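Robot Cell Technician (full time, day shift)
Plurwood Garment Handling, Manalastas site
Posted July 17, 2019

We are looking for a patient, tidy-minded person to look after one machine. It really is just one, although it has two arms and a simulated twin, so there is plenty to keep you busy! The cell is called Jitex. Its job is to take a hanger in one gripper, pass it across to the other and hang it on a rail, and it does this for most of the working day. When it is set up well it is a pleasure to stand next to. When a wrist has drifted or a cable is rubbing, it lets you know, and we would like you to be the one who notices first.

You would start each morning with a walk around the cell: base bolts, cable loops at the shoulder and elbow, gripper fingers, rack feet. Then comes a short warm-up run before the line is handed over. Every 300 hours the gripper fingers come off for cleaning and inspection, and at 1,000 hours we check the joints against the reference positions and write everything down in the Erketon logbook (yes, it is still a paper book, and we are fond of it).

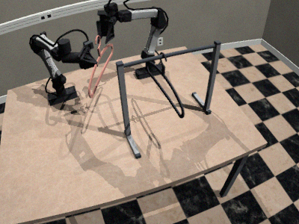

Any change to the handover gets tried in simulation before it goes anywhere near the real arms, and you would share that work with our setup lead, Virgilio Espiritu. He will teach you the software from scratch, so please don't be put off if you have never used such a thing. What matters more to us is that you can look at two arms working close together and think about where the elbows and cables will end up — that takes a bit of imagination and a good deal of patience.

You should be comfortable with hand tools, a multimeter and basic wiring, and able to read a fault list without panicking. Two years of maintenance work of any kind is enough. We have had very good people come to us from sewing machine repair and from bicycle shops.

The week is 34 hours, with paid training for the first month and a tool allowance. There is a 3,000 dollar bonus after your first full year. We would love to have you settled in by September, but we can wait a little for the right person.

To apply, send us a resume and a few lines about something you have kept running, large or small, marked for the attention of Virgilio Espiritu. Visits to the cell before the interview are welcome — just ask in your letter.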